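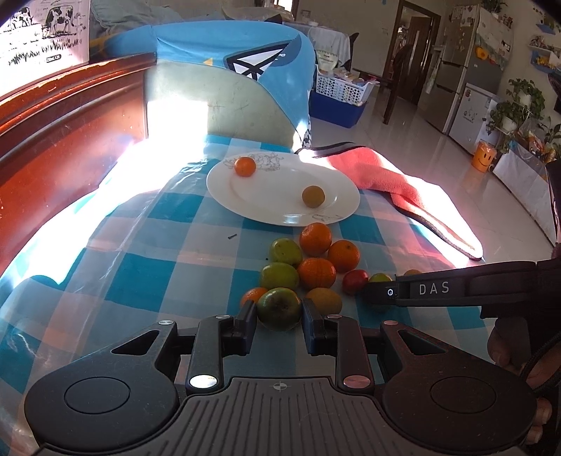 Figure 1. A large green apple in a gripper, blue-and-white checked tablecloth.

Do Round-Up Savings Apps Help Students Save?
Project report, Personal Finance elective, Treltley College

1. Why we picked this

Round-up apps take the change from each card purchase and move it to savings. You buy a coffee, the app bumps the price up to the next whole dollar, and the difference goes into a separate account. The two apps that students on our campus talk about most are Jeveck and Ternik. Both say you will save "without noticing." Our group was doubtful about that phrase from the start. If you don't notice money leaving your checking account, you also don't notice when the account is getting low.

We wanted to know if a student who uses one of these apps ends up with more money than a student who doesn't. As explained in section 5, we can't fully answer that. We can say something about how the claims hold up.

2. What we did

First we read the terms and the fee pages for both apps. This took longer than planned, as Ternik keeps its fee schedule in a help article and leaves it off the sign-up page. Then we sent a survey to students in the business and social science programs and got 50 usable responses. Last, each member of the group ran one app on a real debit card for seven weeks and kept a spending log by hand.

For comparison we used the most boring thing we could find, an automatic weekly transfer into a plain savings account at Baek Credit Union. It has no monthly fee and no app worth mentioning.

We set a target of $500, the starter emergency fund suggested in our course reader. The reader doesn't say where that number comes from. We used it anyway so that everything would be measured against the same goal.

3. What we found

Fees. Jeveck charges a flat monthly fee after the free trial. Ternik has no monthly fee but charges for moving your savings back to your bank the same day, and the free transfer is slow. A flat fee sounds small next to a paycheck. Next to a pile of spare change it is not small. In our logs the round-ups tended to land close to 50 cents per purchase, so a person who doesn't use the card much can lose a good share of the month's savings to the fee. The Jeveck site shows a growth chart with no fee line on it. We looked for a footnote and didn't find one.

Speed. None of us got anywhere near $500 during the test. The members who saved the most were the ones who swiped the most, and that should bother anyone who thinks of the app as a way to be careful with money. The app rewards you with a bigger balance for buying lunch out. It has no idea whether you should have bought the lunch.

Overdrafts. One member of the group had a round-up transfer go through the night before rent was due and was charged an overdraft fee by the bank. Jeveck has a "low balance guard" that is supposed to stop this. It was turned on. The support reply said that pending purchases are not counted.

The survey. Most people who had tried an app said they liked it. Fewer could say what they paid for it, and several wrote "free" next to the name of the app with the monthly fee. We also asked what the savings had been used for. The common answers were concert tickets, car repairs and "moved it back to checking." We don't count the last one as saving, though the apps do. Both of them report total saved, and a withdrawal doesn't lower that total.

4. The boring option

The weekly transfer into Baek was no fun to use. There were no badges. But the amount was picked in advance, the date was known, and it could be set for the day after payday. The person who ran it skipped two transfers on purpose during midterms and still finished ahead of the Jeveck users once fees were taken out. One person's result doesn't prove much. It does make us wonder what the app fee is paying for.

5. Problems with our own project

We didn't have a real control group. People who answer a survey on saving probably care about saving more than people who delete the email. The spending logs were kept by hand and two of them have gaps. Also, we all knew what was being tested and we were already suspicious of the apps, so someone who likes them might read the same logs another way. A test that ran from September to June would be fairer, especially to Ternik, where the cost depends on how often you withdraw.

6. What we would tell another student

Find the fee before you link a card. Work out what it comes to in a year and compare it with what you expect to save. If you already use Ternik and never need same-day transfers, we found no strong reason to quit. We would not pay for Jeveck. Three of us have closed our accounts, and one is still waiting for the final balance to show up.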